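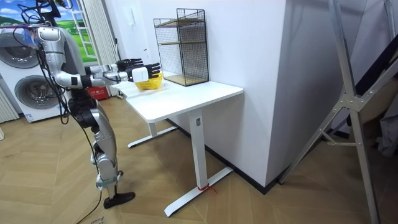 Bras tendus au-dessus du bureau, panier jaune à gauche, étagère grillagée au fond.

Atelier partagé Faver — compte rendu de la réunion du mercredi, 19 h
Projet : Pallitz (rangement d'un panier sur une étagère)

1. Point sur le montage

Le groupe mécanique présente l'état du robot. Les deux bras montent à hauteur d'épaule et les mains s'ouvrent. Plusieurs membres font remarquer que c'était déjà le cas en mars et demandent ce qui a changé depuis. Réponse : le câblage du poignet et la version du logiciel Todix. La secrétaire de séance note que la différence ne se voit pas beaucoup de l'extérieur.

Le faisceau de câbles noirs traîne toujours par terre, jusque près du pied. Le groupe câblage promet une gaine. Il l'avait promise à la réunion précédente, la remarque est portée au compte rendu à la demande de deux présents.

2. Essais

Le groupe essais annonce 327 tentatives de saisie du panier et parle de résultats « encourageants ». Interrogé sur le nombre de réussites, il n'a pas le chiffre sous la main. Une partie des tentatives a été lancée panier déjà calé contre les doigts, ce qui ne prouve pas grand-chose. On refait une série propre de 100, panier posé à la main sur le bureau, toutes les tentatives notées, y compris les ratées.

Le dépôt sur la tablette du milieu est reporté. Plusieurs voix contre : l'étagère était l'objectif du projet, et on en est encore au panier. Maintenu quand même, par 3 voix d'écart.

3. Budget

Le groupe mécanique demande jusqu'à 200 euros pour une seconde paire de mains, modèle Bickerstaff. Refusé en l'état. Personne n'a su dire ce que les mains actuelles font mal — on en reparle quand la série sera faite.

4. Nom de la démonstration

La proposition « aide ménagère autonome » pour l'affiche de la journée portes ouvertes est rejetée. Un panier déplacé d'une longueur de bras n'est pas du ménage. Titre retenu : « Pallitz, essais de saisie ».

5. À faire

Groupe câblage : gaine posée avant la prochaine séance.
Groupe essais : feuille de relevé affichée à côté du bureau.
Groupe logiciel : journal Todix complet, sans coupes.

Séance levée à 20 h 40. Prochaine réunion mercredi, même heure.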